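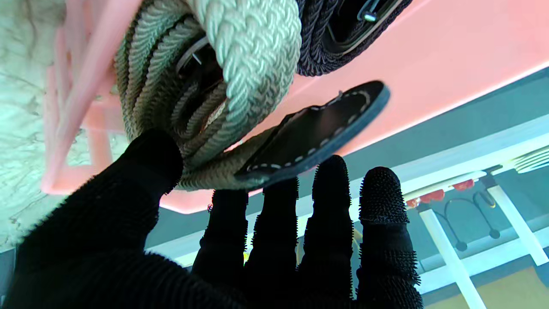

Wrist camera view: gloved hand at the rope and strap bundle, pink basket.

Open Day at the Rerunero Handling Lab: Frequently Asked Questions

What is being demonstrated?
A robotic hand working with household and workshop items held in baskets and trays. The main station uses soft goods: braided rope, cords and straps with buckles. A second station, run by Fasteck, covers rigid parts. Both run on the same schedule.

When do the sessions start?
The open day is on Tuesday. Sessions start at 10 a.m. and repeat until 4 p.m. Each one lasts 40 minutes, including questions. Doors close once a session has begun.

Do I need to register?
Yes. The limit is 90 visitors for the day. Enter the name of each person on the form, including children. Groups from one school or company should send a single form.

Why rope and straps?
They have no fixed shape. A box can be modeled once and picked up the same way many times. A coil of cord changes shape whenever it is touched, and a buckle can catch on a loop. Grasp planning has to be redone for each attempt.

What is the glove for?
It covers the hand in short nubs and spikes, which add grip on braided and smooth surfaces. It also protects the joints from loose fibers. Gloves are checked between sessions and replaced when the nubs wear down at the fingertips.

What does the wrist camera show?
The view from just behind the palm, with the fingers and thumb in the picture. It is shown on the monitor to the left of the station. Objects often look larger than they are, and the hand can hide part of the target. The software combines this view with one from an overhead camera — the overhead feed is on the right monitor.

Is the hand autonomous or operated by a person?
Both modes are shown. The first half of each session is teleoperated by Loubna Shawky. The second half runs a trained policy with an operator at the stop button.

What counts as a failed attempt?
A drop outside the basket, a grasp that does not hold for 2 seconds, or a stop by the operator. Failed attempts are not edited out or skipped. The attempt log is open at the desk.

Can I try the controls?
Visitors aged 14 and over can use the practice rig in the Ayala room after each session. It has a simpler two-finger gripper and reduced speed. The main station is not available for visitor use.

How close can I stand?
Behind the yellow floor line. Please do not reach over it to point at items. If an object falls on the visitor side, leave it where it is and tell a staff member.

May I take photos or video?
Yes, without flash. Flash interferes with the overhead camera. Tripods need approval in advance.

Who can answer technical questions?
Walter Usuga is at the desk from noon for questions on control and calibration. Questions on the training data can be left in writing and are answered by email.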